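Visit report: gripper comparison on laundry, Bondville
07/11/2024

The Kakum workshop in Bondville has two arms on one table and has been using them to compare finger sets on clothing. I went with Katalin Hajdu, who wanted to see how the short Gralon fingers did against the longer Ardeleanu ones before we order either.

We watched the wrist camera feed first. On a printed fabric the fingers take up a good part of the view, and the operator has to judge the last inch from the cloth itself.

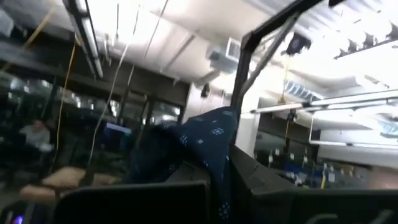
The Gralon set closes faster and holds thin cotton well. It was less good at taking one layer from a stack. In 20 tries it picked up 5 double layers. The Ardeleanu set picked up 2, but each cycle took longer. Both sets were run at the same grip force.

Fasteners were the next subject. A hard snap between the fingertips changes the grip, and the controller can read it as a thicker fold.
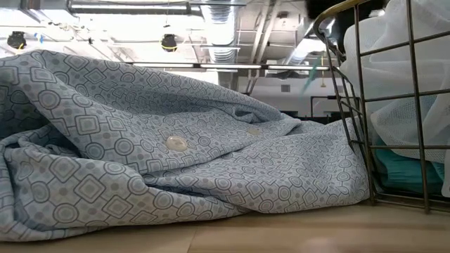 Tehsay Dinsa said the controller setting mattered more than the fingers, and that a slower close would fix most of the snap trouble on either set. Katalin wanted to see that run before agreeing.

For our own line, I would start with the longer fingers. We sort mixed loads, and the double picks cost us more than the slower cycle does. A wire basket next to a heap of clothes, as on their table, is close to what our people work from, so the reach should carry over. I have asked for the price of a second set. 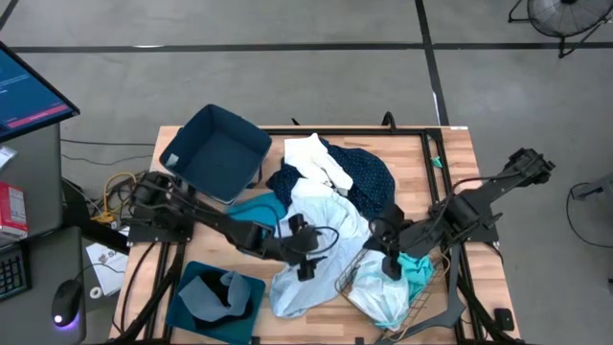 Mounting is the other thing to settle before we order. Our bench is against a wall and can be reached from one side only. Kakum has an arm on each side of the table, with the black cables looped at the left wrist, and I would want more slack planned for on ours. Katalin is drawing up the bench layout now.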